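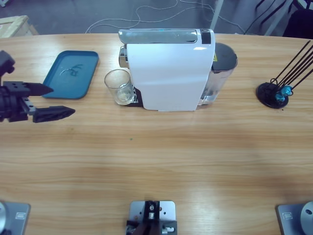
Two fingers will never cope with a coffee capsule, one reader wrote to Bamier after its last gripper notice, and the company is not ready to say otherwise. Bamier today released results comparing its black two-finger gripper with the Rinis model at the Zurcombe bench. Over 289 attempts per gripper, Bamier's dropped 41 capsules and the Rinis 25. Bamier makes no claim of a win. A repeat with the Sfeir controller is planned for May, and prices stay unannounced until then.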